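Skiltix keeps 2,192 two-arm runs for training its grasping model, and 1,890 of them were made in simulation. Narendra Awasthi, who heads the work, sets the cost of a simulated run against one on hardware -- the gap pays for a lot of rejected files.

Operators steer both arms from a desk. Objects are drawn from a shared library and placed at odd angles, with no attempt at a tidy room. Each run is replayed once before it enters the set. Last June, 101 failed that check. 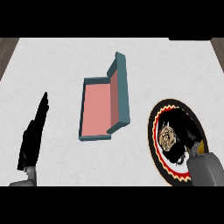
*A simulated run with both grippers holding black objects, a toy-like sofa between them.*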